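Woneo wants your worst three seconds

Watch brands have spent years telling us that time is precious. Woneo, which makes alarm clocks and has perhaps seen us at less than our best, is running a film competition for footage of it being wasted.

Entries to Dead Air must last three seconds, be shot on anything with a lens and contain no achievement of any kind. Kettles are welcome. Sunsets are banned, as is slow motion, which the rules describe as "cheating, obviously".

Nilmini Liyanage leads the four judges and has asked for less drumming of fingers after the first 22 films turned out to feature little else.

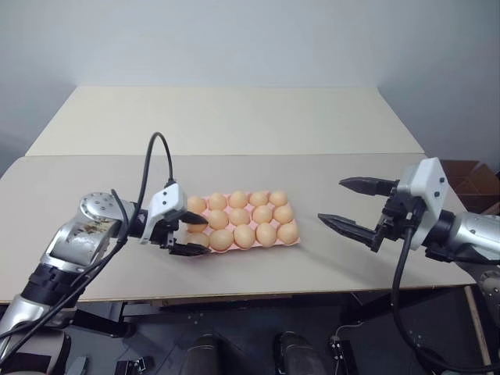
The winner gets a Woneo bedside clock and a screening at the Nendo cinema in February, where the 20 shortlisted films will fill exactly one minute. Doors open an hour beforehand. Entries close at midnight on Sunday, and Woneo says it has already had several requests for more time.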